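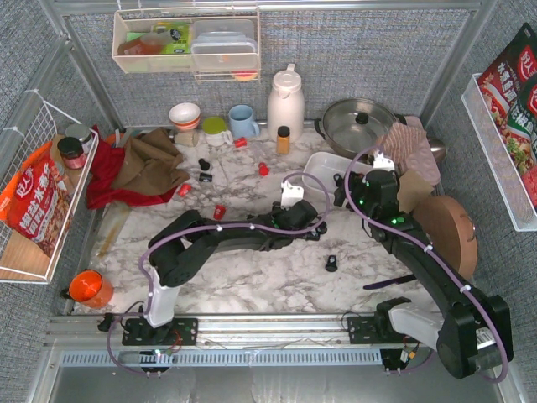 4.2 Chunk scheduling and the handoff problem

Figure 3. Fixed-view camera, two-arm station, kitchen layout. Small parts (red caps, black plastic pieces) are spread over the middle of the table, white tray on the right-hand side. All policies in this section see this view plus the joint states.

The policy outputs chunks of joint targets for both arms. A chunk is 100 steps. Running a full chunk open loop is smooth but blind - if a cap rolls, the arm closes on nothing and keeps going. Replanning every step fixes that and breaks something else: the targets jump between two equally good grasps and the arm shakes. Known issue, see Section 2.

So, a middle setting. We run the first 24 steps of each chunk, then ask for a new one, and blend the overlap with weights that fall off with age. Blending is done per arm, not over the joint vector as a whole. This matters more than we expected. When both arms share one blend weight, a late correction on the left leaks into the right as a small pause, and near the tray rim a pause is enough to knock the part off the fingers.

Inference runs in its own process. The control loop never waits for it. If the new chunk is late the loop keeps reading from the old one, and if the old one runs out both arms hold position. We call this layer Gundinance in the code release. It is a few files of Python and a ring buffer, no special real-time kernel.

Handoff between arms. Some parts lie out of comfortable reach for the arm nearest the tray, so the other arm has to bring them closer. There is no scripted handoff. The policy picks it up from the demos, but the two arms need to agree on timing, and stale chunks hurt here first. We add a simple gate: if the predicted gripper paths come too close inside the next window, the arm with the lower grasp score slows down. Slows, not stops. Full stops gave deadlocks, both arms waiting forever.

Data. Training used 343 demos from the Madbridge station, teleoperated, mixed object layouts. We kept the background items in (mugs, pot, cloths, wire baskets on the walls) and moved them betwen sessions. An early model trained on a bare table did badly once the cloths came back, mostly false grasps on fabric folds. Color jitter alone did not help. Moving real clutter did.

Evaluation is 123 trials per setting, same starting layouts for each. A trial counts as a success only if every listed part ends up in the tray and nothing else does. Touching the back row of items is logged but not counted as a fail.

What we saw, in short. Full open loop: misses after any bump, rarely recovers. Every-step replanning: recovers but slow, visible shake at the wrist. Blended with one shared weight: better, pauses near the tray. Blended per arm: best of the four, and the only one where second attempts look like the demos. The proximity gate adds little on single-part layouts and a lot when parts sit close together.

Left over failures are mostly perception. The black pieces are dark, and so are the fingers, so from a fixed camera the last bit of the approach is close to a guess. Two parts lying side by side get treated as one. We tried the Damasceno segmenter as an extra input channel; it seperated close pairs well but the added delay ate most of the gain. A smaller version is in the appendix, settings as in Suserau baseline unless noted.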